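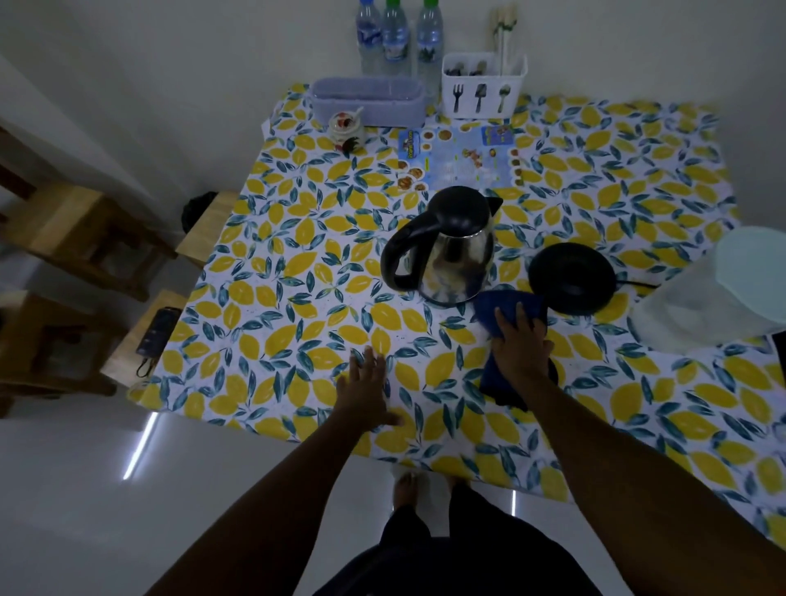
Wynne compares two gripper controllers, Bosameck and Vidia, on wiping tasks around small kitchen appliances. Reference motions come from human hands recorded with a head-level camera. In the kettle task, the right hand presses a navy cloth on the table beside the appliances while the left lies flat on the patterned tablecloth, so labels are kept per hand.

Contents
1123 human clips, 438 controller trials
Split: by table, never by clip

Known issues
Polished steel upsets the Vidia depth estimate. Grip force is logged for controller trials only. Bosameck logs before v2 use the old joint order; run the Prustia converter first.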